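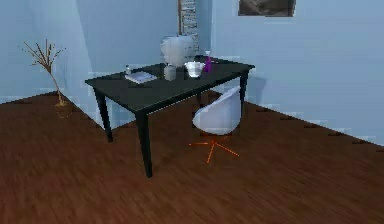

News > Products > Home and Office Furniture

Luletti changes leg fixings on Trarstead tables

Luletti has revised the leg fixing on its Trarstead range of dining and work tables, the company said on 5 November 2019. Tables with a serial number of 2348 or higher carry the new part. Earlier tables remain in the catalog until stock is used up.

The previous fixing joined each leg to the underframe with a single bolt and a wood insert. Under repeated side loading, such as a table being dragged across a floor with the legs in contact, the insert could work loose and the leg would begin to rock. The revised fixing uses two bolts through a steel corner plate. The load is spread over a larger area of the underframe, and the bolts can be retightened with the hex key supplied in the box.

"The complaint was movement at the joint. We had no reports of a leg coming off," said Ecaterina Roman, product engineer at Luletti. "Most of the returned tables needed a new insert and nothing else."

Testing began in June at the company's Manole workshop. Sample tables were loaded at one corner, pushed from the side and then measured for play at the foot of each leg. Roman said the new joint stayed within the company's limit for the full test cycle. Luletti has not published the figures.

Tabletop sizes, heights and finishes are unchanged. Shipping weight rises slightly on account of the plates. Assembly now takes four steps where it took five, as the inserts no longer have to be set by the customer.

Owners of earlier tables can order a repair kit through Lirerau, which handles spare parts for the range. The kit contains replacement inserts and longer bolts. It does not include the corner plate, which needs holes that the older underframe lacks.

Emilian Ursu, parts manager at Lirerau, said customers should check the serial number before ordering. It is printed on a label on the underside of the top, near one of the short ends. Kits are sold per table, and bolts can also be ordered separately.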